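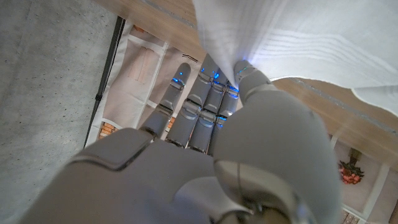

16 May 2025. Slept badly again and gave up on it at five. The radiators are off for the season and the flat gets cold before the sun comes round. I did the washing up from last night, then sat down with the Verken paperwork, which has to go back by the end of the month if I want to keep the lease at the same rate. I read it twice and still don't follow the part on deposits. Before lunch I looked up how to get candle wax out of linen, for the big tablecloth. I'd like one as plain as that large white cloth, with its corner hanging down beside the light-brown wood. Mine is cream, has a printed border and now has two spots of red wax. The advice was to freeze it and scrape, then iron through paper. I put it in the freezer on top of the peas and forgot it until evening.

Walked to Mondon in the afternoon for bread and stamps. It took 20 minutes each way because the footbridge is still shut. They were out of the seeded loaf, so I bought rye. On the way back I stopped at the pharmacy for the knee cream and they gave me the small tube at the price of the large one. I noticed at home and won't go back over it.

The knee is better than in March. I can do the stairs without the rail in the morning, though not by night. I have 11 exercises on the sheet and I do maybe half of them.

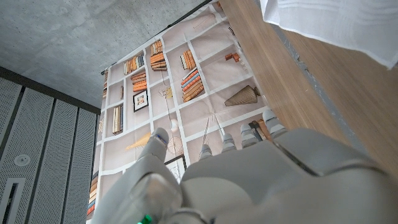 I have been putting off the books since I moved in. There are 10 boxes in the hall and I walk sideways to get to the bathroom. Stuvo wants more for a plain bookcase than I paid for my bed, and the one at Nair is too deep for the alcove. I did wonder how a fabric backdrop with bookshelves printed on it would look, next to a wooden panel like that one. It would take up no floor and need no dusting, but the boxes would still be in the hall. I measured the alcove again and wrote the width on the back of the Verken envelope. Will try the secondhand place by the station when it opens.

Supper was eggs and the rye. Scraped the tablecloth at nine. One spot came off clean, the other left a pink ring. Ironed it through brown paper and it got a little fainter. Have left it soaking in the sink. Must remember to call the dentist tomorrow and move the appointment.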